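What I Learned From a Year of Running a Record Shop's Reading Night

I said yes to this last January without thinking it over much. Covadonga Casado owns Grasten, the used record shop two blocks from my apartment, and she wanted something going on in the back half of the store on slow evenings. She had 11 folding chairs and a rug.

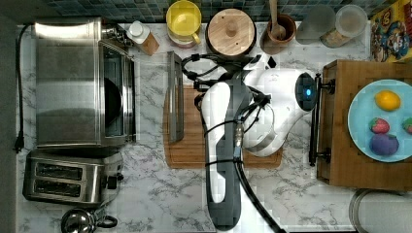

My idea was a reading night. People would bring something they liked, read it for 5 minutes, and sit down. It didn't have to be their own writing. Covadonga said fine as long as we were out by nine and I put the chairs back against the wall.

The first one drew six people, counting me. Harpreet Campbell read the liner notes from a gospel album she had found in the dollar bin an hour earlier. Her sister-in-law, Audrey-Anne, read a letter to the editor from an old farm magazine. I read part of a short story and went over time. Then we stood by the jazz section and talked until Covadonga started turning off lights.

I figured it would stay that size, and it did for a while. In spring it picked up, mostly from people who had come in to look at records and stayed. Wayne Penner was one of those. He drives a delivery route and had never read out loud to anyone but his kids. He came back the next month with four pages about his route, typed, and it was the best thing we heard all year. I still think about the part with the frozen gate.

By summer we had more people than chairs. I borrowed some from the Escobar, the little theater across the street, and carried them over two at a time. The most we ever had was 50, and that night was too many. You couldn't see from the back, the fan was too loud, and the sign-up sheet ran so long that a few people left before their names came up. I felt bad about it. After that I capped the list at ten readers and started a second sheet for the following month.

Money came up more than I expected. Reading night is free and I want to keep it that way, but Covadonga pays for the lights and she has rent like everybody else. I asked her straight out whether it was worth it to her. She said people bought more on those nights than on a normal evening, roughly double, and that some of them now came in on other days too. She also said she liked hearing it from the register. We put out a jar anyway. Over the year it took in a little more than 1,000 dollars, and she used part of that to buy a decent microphone stand. The old one was a broom handle and tape.

Some things didn't work. The themed nights were a mistake. I tried "travel" and "first jobs," and people who had something good but off topic stayed home. Colton Kennedy talked me into an open discussion after the readings, and two men used it to argue about a bus line. We dropped it. People talk fine without being told to.

We also tried moving it to Isholm, the coffee place with the big front room, while Covadonga was having the floor redone. The space was nicer and the sound was better, but the espresso machine went off during every poem. Several regulars skipped it. Some of them told me later they just liked the record shop, and I understood that. You can flip through a bin while you wait for your turn and not have to look at anyone.

We start up again next month, same room, seven o'clock. The rug got a coffee stain on it and has been replaced by a worse rug. If you want to read, the sheet is on the counter next to the cleaning cloths. Five minutes, please, and I will be using a timer this year, including on myself.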